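An open day at Urkmont, and one red bucket

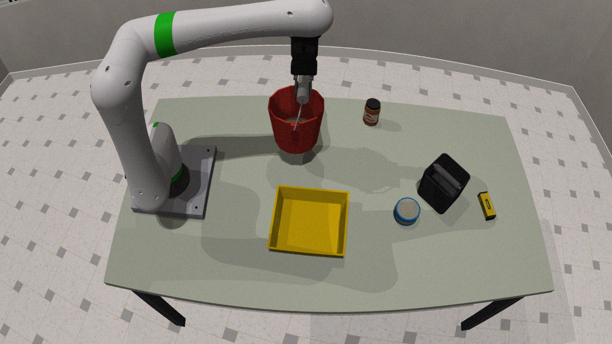
Posted by Nimal Howlader | December 2021 | Robots, Visits

I had wanted to see the Urkmont lab since June, when a colleague at Kondent told me they have an open day. So I took the train, and I arrived early enough to get a seat near the screen.

The first demonstration was in simulation. Sokus, as they call their program, shows a white arm with a green band, fixed at the side of a table. On the table are a red bucket, a yellow tray, a jar with a brown lid, a tin with a blue rim and a few other things. The gripper points straight down and its fingers go inside the bucket, where a thin light-gray rod is leaning. I must say this is the moment I liked best. The fingers have very little room in there, and a person would do it without thinking.

The engineer explained that they run each task 200 times with small changes in the positions before they let the real arm try it. For the bucket task, 66 of the first 100 runs were good. I found it nice that she told us this number and did not hide it. Somebody asked why the shadows are drawn so carefully. She answered that the program learns from camera views, and without shadows it becomes confused later in the real room.

After the coffee we went downstairs to the real arm, which they named Tăng. We waited roughly half an hour because of a cable problem. Then it moved blocks between two boxes, slower than I expected, and visitors could press the start button. I pressed it 2 times.

I wanted to ask about the price of the gripper but the line was long. If you go next year, bring warm clothes for the downstairs room. My notes about the second talk will come in another post, when I can read my handwriting.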